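双腕ロボットの見学デモを準備する手順

Wastutportの見学会で双腕ロボットのキッチン作業デモを担当する人に向けた手順書である。見学者は1回16名まで、1枠の所要時間は22分とする。機体の基本操作は習得済みであることを前提とし、起動手順は省略する。

1. 作業台の配置
小物は作業台の周縁に寄せ、中央を空けておく。中央は左右の腕が物を受け渡す領域になるため、説明用の紙や工具を置かないこと。マグツリーは奥側の中央、かごと皿立ては左腕側、トースターオーブンは右腕側とする。オーブンは扉の取っ手にグリッパーが届く向きに置き、電源プラグは抜いておく。

2. 原点復帰と待機姿勢
左右の腕を順に原点復帰させ、続けて待機姿勢に移す。待機姿勢では、左グリッパーをかごの縁の上方、右グリッパーをオーブンと木製の箱の間に置く。右腕のケーブルは作業台側に垂れるので、手首を可動範囲の両端まで低速で回し、取っ手やつまみに掛からないことを確認する。掛かる場合は固定バンドを関節側へ1つ分ずらす。 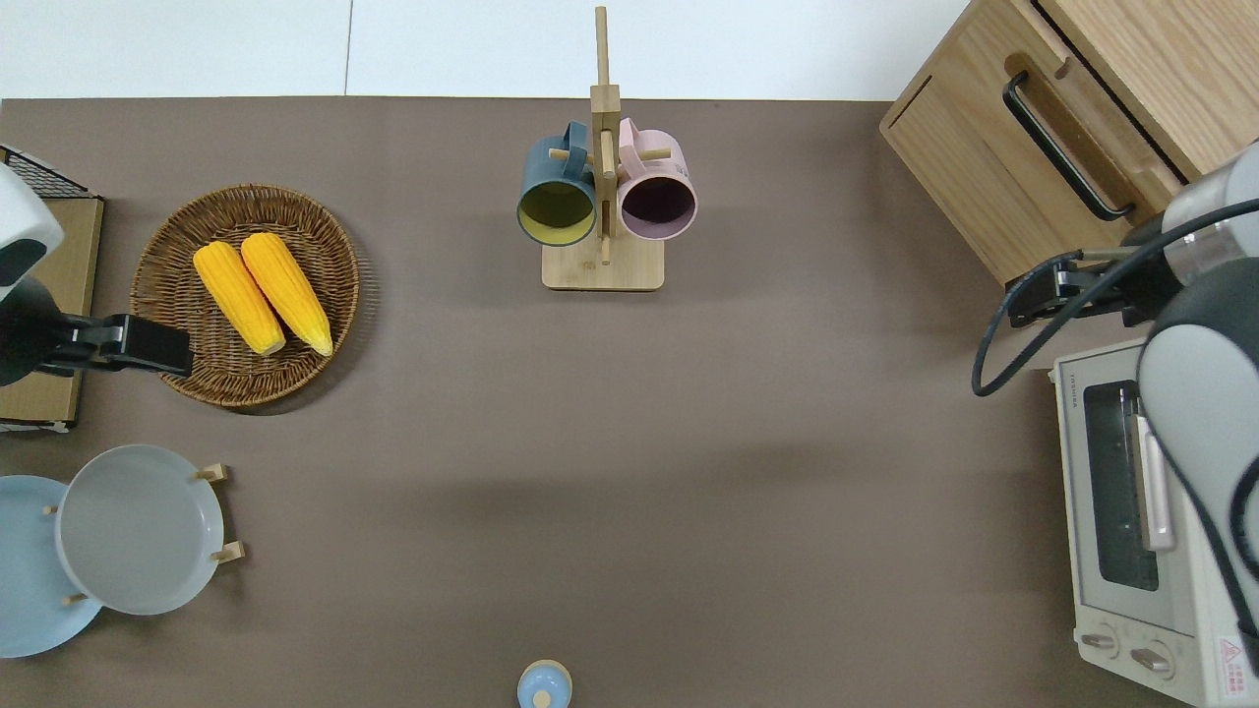
待機姿勢が決まったら、Furkeroの画面で姿勢を「demo_home」として保存する。既存の同名データは上書きしてよい。保存後に一度別の姿勢へ動かし、呼び出しで同じ位置に戻ることを確かめる。

3. 動作の確認
かごのとうもろこしを1本つかみ、皿へ移す動作を速度20%で実行する。把持位置は実の中央とし、先端側は避ける。滑る場合は把持力を1段上げ、それでも滑るときは手首の角度を見直す。次にマグを1個、ツリーから外して戻す。取っ手がペグに残ったまま横へ引くとツリーごと倒れるため、ペグの向きに沿って引き抜く軌道を使う。

4. 見学者への説明
説明は動作の前に済ませ、動作中は停止ボタンの担当者に話しかけない。質問の多い項目は、把持力の決め方と失敗時の復帰方法である。Raltotsteadでの実施時にThu Maiがまとめた回答集が11ページあるので、事前に目を通しておくこと。

5. 終了処理
両腕を待機姿勢に戻し、サーボを切る。小物の位置がずれていれば次の枠までに直す。ログはデモ用フォルダに保存し、異常停止があった枠はファイル名の末尾に「_stop」を付けてRitu Pathakに連絡する。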